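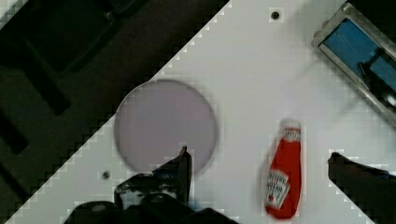

One reader has already written in to ask why we haven't reviewed Orngate yet, given that everybody in her sixth form seems to be watching it. Fair enough. We've now sat through the first three episodes, and we're not convinced.

Zivmont is promising 148 of them. The manga ran to 18 volumes and dragged from the sixth. The sword fights look good, but the hero spends most of his time remembering things we saw ten minutes earlier. Fedoruk, from the same studio, began like this too and never picked up. We'll try again in November.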